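Zukgate Hand-Held Gripper

Overview | Method | Results | What's included | Ordering

Zukgate is a hand-held two-finger gripper with a built-in wide-angle camera. It is made by Brinora for groups that record manipulation demonstrations by hand and train robot policies on them. The operator holds the tool, does the task, and the camera records from the same position it would have on the arm.

The finger linkage matches the one on our arm-mounted version, so a policy trained on hand-held recordings runs on the arm without a change of view. The two pads on each tool can be replaced without removing the arms. 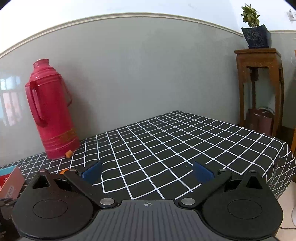
Finger opening is the signal most users ask about. Zukgate does not use an encoder. Opening width is read from the video, using the position of the two pads in each picture, and the estimate is written next to the camera pose at every time step. The dark blue pads stay easy to separate from the black arms, even over a black cloth with a white grid like the one we use on the table. Calibration takes 7 opening and closing cycles and should be repeated whenever the pads are changed.

Method

The reference study for this model was run by Rogério Rocha and Ronaldo Tolentino at the Fakov lab. They wanted to know how much ordinary household clutter a pick-and-place policy tolerates when all of its training data comes from hand-held demonstrations. Sessions were recorded in lived-in rooms with the furniture left in place. The task was to move small food items between an open box and the table.

The study used 513 demonstrations. Of these, 80 percent went to training and the rest were held out. Objects were placed by hand before each demonstration, and positions were not repeated on purpose.

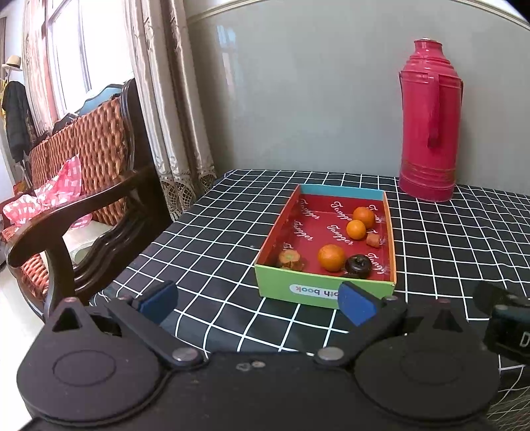

Open cardboard box with citrus fruits, a dark round fruit and pieces of carrot, seen from the gripper camera.

Results

On the arm, the policy was given 20 trials in a room that did not appear in the training set. Whole fruits were picked more reliably than flat slices. Most failed grasps on slices came from closing too high, and the authors put this down to the small number of slice demonstrations – they do not consider it a limit of the fingers. Changing the background behind the table had little effect on grasping. Changing the table height had more.

A second test compared Zukgate recordings with recordings from a fixed overhead camera processed with the Ahn tracking package. The hand-held set needed less manual cleanup. The overhead set lost the fingers whenever the operator leaned over the box.

What's included

Gripper with camera
Spare finger pads, one pair
Calibration sheet
Recording and export software, one-year license

The training files from the Fakov study are available to registered owners on request.

Ordering

Units are built to order. The next batch ships in May. For quotes, academic pricing or replacement pads, use the contact form and include the model of your arm – the mounting plate is different for each one.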